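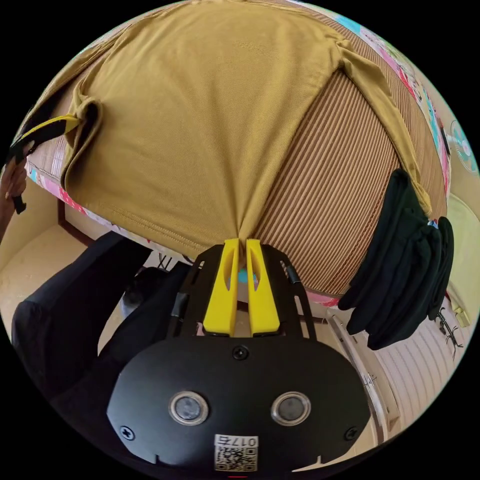

Stenonen June Tour: Frequently Asked Questions

Last updated 2018-01-14

Tickets and entry

How many dates are on the tour?
There are 19 shows. All of them are headline sets except the outdoor date at Oltmont, where Stenonen play third on a shared bill.

What is the capacity of each venue?
Most rooms hold 500 people standing. Zorden Hall holds 2200 and is the only venue with reserved seats, all of them on the balcony.

Is there an age limit?
Zorden Hall and Oltmont are all ages. Club dates are 18 and over unless the ticket page for that date says otherwise. Photo ID is checked at the door.

Can I change the name on my ticket?
Yes, up to 48 hours before doors. Use the link in your order confirmation. After that point the guest list has been printed and the name stays as it is.

My order shows as pending. Did it go through?
A pending order has been received but not paid. Check with your card issuer before ordering again. Two paid orders for the same date are treated as two separate purchases.

Set times and support

Who is opening?
Grigaitė opens every club date with a 35-minute set. There is no opener at Zorden Hall.

When does Stenonen go on?
Set times are posted on the venue door and on this site at noon on the day of the show. Club sets run 80 minutes including the encore. The Oltmont set is 45 minutes.

Will the first album be played in full?
Only at Zorden Hall. Other dates use a mixed set list that changes from night to night.

Who is playing drums?
The drum position is filled by a touring player for all June dates. A permanent replacement has not been chosen, and the band is not taking auditions by email.

Merchandise

What can I buy at the show?
Shirts, both albums on CD, and the tour seven-inch. The seven-inch is limited to 594 copies, split across all dates. Copies left after the last show will go on the web store.

Do you take cards?
Yes at Zorden Hall and Oltmont. Club dates are cash only.

Can I exchange a shirt for another size?
At the merch table, yes, on the same night and if the size is in stock. Web orders can be exchanged within 30 days - the shirt must be unworn and the buyer pays return postage.

Recording and photography

Can I bring a camera?
Phones and small cameras without a detachable lens are fine. Anything larger needs a photo pass. Pass holders may shoot the first three songs, without flash.

Can I record audio?
Yes, for personal use. Plugging into the sound desk is not permitted - please don't ask the engineer.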